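March 5, 2026. Notebook, soft goods, spare bedroom

Carrying on from the folding notes. The question on the table (well, on the mattress, the table being covered with Skostau boxes) is still what to call "put away" when the thing being put away has no edges anyone agrees on. Flat goods are solved as far as I care. Pillowcases are solved. Fluffy things and thick things are why I still have a notebook.

Working surface is the bed again. I keep writing "find a plain sheet" in the margin and I keep not finding one. The checks do have one use, as a free ruler: lay an edge along a band and you can see how crooked you are without fetching anything. They also make you think you're straight when the sheet itself has crept, so any alignment to the checks is alignment to a thing that moves when someone shifts a knee.

Cushion first. It's the cream one with the long pile, the one that sheds on black pants. 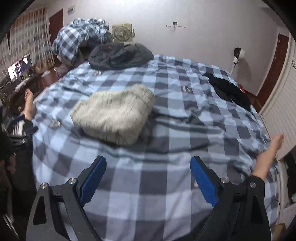
Shaggy cushion on the checks, wrappers not yet dealt with.

Notes on the cushion:

- It doesn't have a front. I spent longer than I'd like deciding which way up it goes and then wrote "either" in the log.
- Pinch the pile and you get pile. The cover underneath stays where it was and the whole thing leans after you like a dog that doesn't want to leave the park. Go for the body or don't bother.
- Plumping makes it look bigger and does nothing else. Plumping is removed from the procedure.
- Wrinkles in the sheet get worse beside anything heavy you drag. Lift, then set down. I wrote this in July too, in capitals.

The wrappers. Two of them on the bed, crumpled. My written procedure starts with "clear the surface," and I'd like it noted that I wrote that line myself and read it aloud. Trash comes before textiles from now on, and the bin moves to the foot of the bed where a person with legs on both sides of the mattress can reach it. Crumpled film is also a nuisance to pick up off a wrinkled sheet: it goes down into a fold and sits there crackling. Pull the sheet tight first.

On to the thick one. The label fell off ages ago, so the inventory has it as "towel/blanket, cream, grid," item 11, and I've stopped arguing with the inventory. It's too thick for the Pillanon fold, the one with the tuck at the end. The tuck needs cloth that will lie down when told. I went to a plain rectangle and let it be fat. 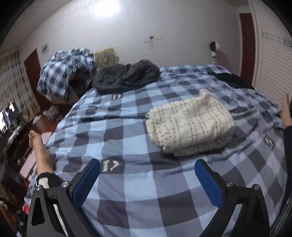
Item 11 as a bundle. Corner at the back has its own opinions.

What I think about this fold:

1. Rounded folds on the left side are fine. I used to press them down. They come back.
2. Layers showing at the front are fine if it goes on the shelf with that side to the wall. Cheating, but it's the Itimeck shelf and you only ever see one side of anything on it.
3. The twisted corner isn't fine. My guess is that it starts at the very first fold, when one hand gets ahead of the other, and everything after that just wraps the mistake up nicely. Next time, flatten the far corners before folding anything at all.
4. The grid on the cloth is thin broken lines and is no help for lining up. Lining that grid up against the checks gave me a mild headache.

Also, the bedspread has little cream logos on it, an animal in mid-leap with some lettering next to it. I picked at one as lint. I'm putting this in writing so the next person doesn't.

Times: I only kept one, 723 seconds, and that includes looking for a pen. Worthless as a measurement. Leaving it in so I can't claim later that I had good numbers.

Shelf check. The cushion goes on top of the thick bundle and never under it. Under it, the pile gets a parting down the middle and looks like a school photo. If both have to go in the Nistor bin, bundle first, standing on its long side, cushion stuffed in after it. The lid won't close. The lid has never closed.

Still open:

- plain sheet (see every previous page)
- decide if "folded" and "put away" are one line on the log or 2. I say 2. A thing can be folded beautifully and sit on the bed until bedtime, and I have the bed to prove it
- lint roller for the pants
- try item 11 in thirds, 4 goes, same person each time, and write down which corner twists
- somebody took the good marker off the shelf door. Bring it back, the labels are in pencil and I can't read my own 7s

Stopping there, my back has had enough of kneeling on mattresses. Bundle and cushion get the shelf tonight, bin lid stays up.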